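Couch Pillows and Carpet: Your Questions
Reading time: 2 minutes

Do I need a pillow routine?
Probably not. Skerkine sells a 64-page guide to one, and Ruoxi Yu and I read it so you don't have to. Most of it says to pick the pillow up and put it back on the couch.

Is it bad to leave a white pillow on the carpet?
Less than the guide claims. A pale cover shows lint sooner than a dark one, so check the side that was facing down.

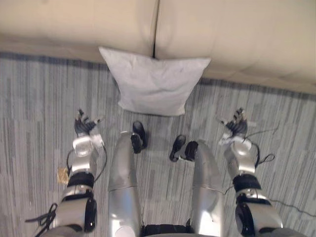

Shake it once, look it over, and wash the cover if you see a mark. I don't buy the "1000 hidden fibers" line either.

Where should it go on a two-part couch?
Anywhere you'll lean on it. I keep mine over the seam, where the cushions meet and my back complains. Jianguo Long insists on the corner. Neither of us has any proof.

Do I have to karate-chop the top?
No.

What about cables on the floor?
I take these more seriously than pillows. Run them along the wall if they'll reach, and move them before you vacuum. 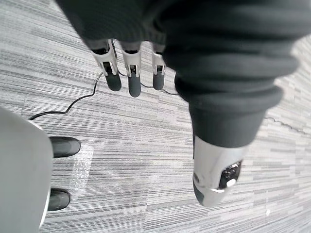
Cord covers work, but the Darard one costs more than I'd pay for a strip of plastic.

Does a streaky carpet hide dirt?
It hides crumbs. You'll still feel them in your socks.

Related
Is the Hirose Lint Brush Any Good?
Skulerell Throws After 8 Washes
Light Couches and Real Life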